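Talier Home Forum > Furniture and Surfaces > Matte white desk top going gray, clean it or paint it?

stornberg76
Posted in April
I have a big matte desk top, sold as white, bought used with 2 trestle legs. In daylight it looks fine. In the evening part of it looks gray and another part has almost a green cast to it. I have wiped it with dish soap and water twice and there is no change. Is this a stain, or is the finish worn? I'm ready to sand it and paint it if that is what it takes.

rissanen
Don't sand anything yet. Do you know what the surface is? If it's melamine or laminate, sanding will go through the color layer and you can't put that back.

stornberg76
No idea. The seller said "white top" and that was the whole listing. The underside is brown and feels like pressed board.

Tristness
Sounds like melamine to me. Mine went dull at the front where my forearms rest. That was skin oil and it came off with rubbing alcohol on a rag. Soap didn't touch it.

doorjamb_dan
I would skip the alcohol. I used it on a painted shelf and took the paint right off with it. Try a damp melamine sponge first, light pressure.

Tristness
The sponge is an abrasive. On a matte top it leaves shiny spots, and those stay. Alcohol on a hidden corner first, wait 5 minutes, look at the rag. If there's white on it, stop.

doorjamb_dan
I've used the sponge on my kitchen table for years with no shiny spots.

rissanen
Is your kitchen table matte?

doorjamb_dan
Semi-gloss. OK, fair point, but I still wouldn't start with alcohol.

Lauri Hämäläinen
Before anybody buys anything, move the lamp. A matte white top picks up the color of whatever light is in the room. Mine goes from pale lavender to a dull greenish gray on the same board, and I have cleaned it enough times to know it isn't dirt.
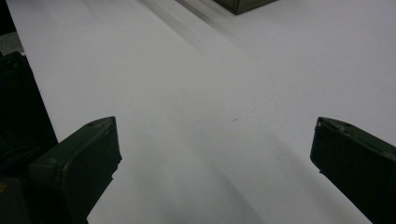 My top, mostly cleared off. Lavender-gray on the upper and right side, duller and greener toward the bottom.

stornberg76
That's close to what I have. The green on mine is maybe a little stronger. What bulb do you use?

Lauri Hämäläinen
A plain LED in the ceiling and a window on the other side. The two don't match. Lay a sheet of printer paper on the gray part. If the paper goes gray too, it's the light.

Tristness
The paper test is good, but it can be both. Mine was light and skin oil.

stornberg76
Tried the paper. It turned gray in most spots, same as the desk. At the front edge the paper is clearly whiter than the top, so I guess there is something on it there. I'll do the alcohol on the back corner tonight.

doorjamb_dan
Open a window if you do. And I'd still try the sponge somewhere out of sight.

rissanen
Either way, no sandpaper. If the front edge doesn't come clean, turn the top around and put that side against the wall. I did that with mine when I moved and it has stayed that way.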